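Section 6. Running the Visitor Demonstration (Home Tidying Station)
By Bernardo Bragança
2018-01-01

This section is for whoever is hosting a visit to the Drakia home room, whether that's a single guest or a whole open day. It assumes you have already read Section 4 (Charging and Pairing) and that both hand-held grippers have passed the opening and closing check in Section 5. If you have come straight here because the guests are already parking, please at least do the check. It takes very little time, and a stiff jaw is a lot less embarrassing when you find it before the visitors do.

The tidying demonstration is the one people remember. We have shown guests the recording software, the charts, and the big arm at Zekar going through its paces, and they are polite about all of it. Then they get to sit down with a gripper in each hand and try to pick up something soft, and suddenly everyone is talking at once – and asking the good questions, too.

6.1 Before the visitors arrive

1. Switch on the room lights and leave them at one level for the whole visit. Don't let a helpful guest dim them halfway through a take.

2. Set out the pick items on the low white table in front of the bed. We like a mixed bunch of small household things: something soft, something clipped, something boxed, and something with a cord. Cords can be left tangled. Guests are fond of trying to straighten them out, and you can learn a lot from watching how they go about it.

3. Leave the plush toys, the bedding, and the rest of the furniture where they are. New hosts are often tempted to clear the room and make it look like a laboratory. Please resist. A home room ought to look lived in, and a guest who has children will feel comfortable in it right away.

4. Put a fresh liner in the wastebasket at the start of the day.

5. Open a new session on the laptop and name it with the word VISIT followed by the group name, for instance VISIT Gallagher. Sessions without that word get swept into the regular collection overnight, and picking them back out again is a dull afternoon's work. I speak from experience.

6. Check the free space. A visit session should start with at least 25 gigabytes available. If you have less than that, move the older visit sessions to the Nindisel drive first.

Note: The room is comfortable for a small group. For larger groups, split them up and send half to the hallway display while the other half takes a turn, then swap.

6.2 Showing the first pick yourself

Always go first. Even very confident people relax when they have seen someone else do it, and if you fumble a pick in front of them, so much the better.

1. Sit down facing the table with your knees bent and your feet flat on the floor. Standing works as well, but you will end up leaning over the table and your back will let you know about it later.

2. Take one gripper in each hand. Let the jaws come fully open before you start recording.

3. Press the record button once and wait for the tone.

4. Bring one gripper in slowly, with the blue pads on either side of the item. Close until the pads just meet it, then close a touch more. Soft things such as a fluffy ball need hardly any squeeze, and guests will nearly always use too much the first time.

5. Lift, pause, and hold the item steady while you count to two under your breath. The pause gives the software a clean point to mark.

6. Carry the item across and set it down where you want it. Open the jaws all the way before you draw the gripper back.

7. Keep the other gripper open and ready while the first one is holding something. Beginners tend to let the idle hand drift down into their lap, and then it is in the wrong place when they need it.

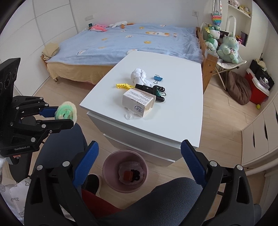 Can a guest take part without any practice beforehand?

Most adults can manage a simple pick within a few tries, provided the host has shown them one first and has told them to slow down. Keep the first takes short, and save the corded items for people who ask for something harder.

6.3 Handing over to a guest

1. Stop the recording before you pass the grippers across. Handover footage is all ceilings and elbows, and we can't use it.

2. Help the guest settle on the seat, then hand over one gripper at a time. Wait until the first is firmly held before you offer the second.

3. Have them open and close each one a few times in the air. I usually chat about something else while they do this – where they came from, how the traffic was – and by the time we've finished chatting their hands have worked it out for themselves.

4. Let the guest choose the first item. If they can't decide, suggest the softest thing on the table.

5. Start the recording and step back out of reach. It is hard not to point! But a pointing finger in the middle of a take means that take has to be thrown out, so keep your hands behind you if that helps.

6. When the guest is done, stop the recording, thank them, and take the grippers back one at a time.

Caution: Keep fingers, hair, necklaces, and sleeves away from the linkages behind the pads. The pads are soft but the linkages are not, and they can pinch. Ask guests with loose cuffs to roll them up.

Caution: Do not let anyone try to pick up a drink, a pet, or another person's hand. All three get proposed at nearly every open day, usually by the same sort of guest, and the answer is a friendly no.

Caution: Children may watch from the doorway or try the spare gripper at the hallway display with an adult beside them. They should not use the pair in the home room.

6.4 Timing

A comfortable turn is two or three picks. With a bigger crowd, one pick each is fair, and anyone who wants another go can come back at the end. At the March open day we recorded 83 visitor takes and still had time for coffee, so please don't feel you have to rush people through. Resetting the table is what eats up the minutes, and it goes much faster when one host runs the grippers and a second host puts the items back.

If a guest drops something, let it lie until the take is over. Drops are useful to us. Tell the guest so, and say it as though you mean it, as many people will apologize to you several times over.

6.5 What to say about the recordings

Guests will ask where all this goes. You can tell them plainly that the takes are used to teach a robot how people handle ordinary things at home, and that a visit session is kept apart from the regular ones until someone has looked it over. The Drakia room now has more than 400 recorded sessions on the shelf. If somebody would prefer that their take not be kept, delete it while they watch, using the Delete Last button, and carry on cheerfully with the next person.

6.6 Closing down

1. End the session on the laptop and wait for the green bar to fill. Don't close the lid early.

2. Wipe the pads with a barely damp cloth. Fuzz from soft items builds up on the ribs and makes the grip slippery.

3. Look over the screws on the linkages and snug up any that have worked loose. Hand tight is plenty.

4. Put both grippers on charge with the jaws open.

5. Write the number of takes in the visit log, along with anything that was dropped, stuck, or especially well liked.

Note: Replace the pads after 700 takes, or sooner if the ribs look worn. Spares are in the drawer marked Zekar, underneath the cables.

Related items
Section 4: Charging and Pairing
Section 5: Checking the Jaws
Section 7: Hosting at the Hallway Display
Moving Sessions to the Nindisel Drive
Visit Log Template
Gallagher Group Visit: Host Notes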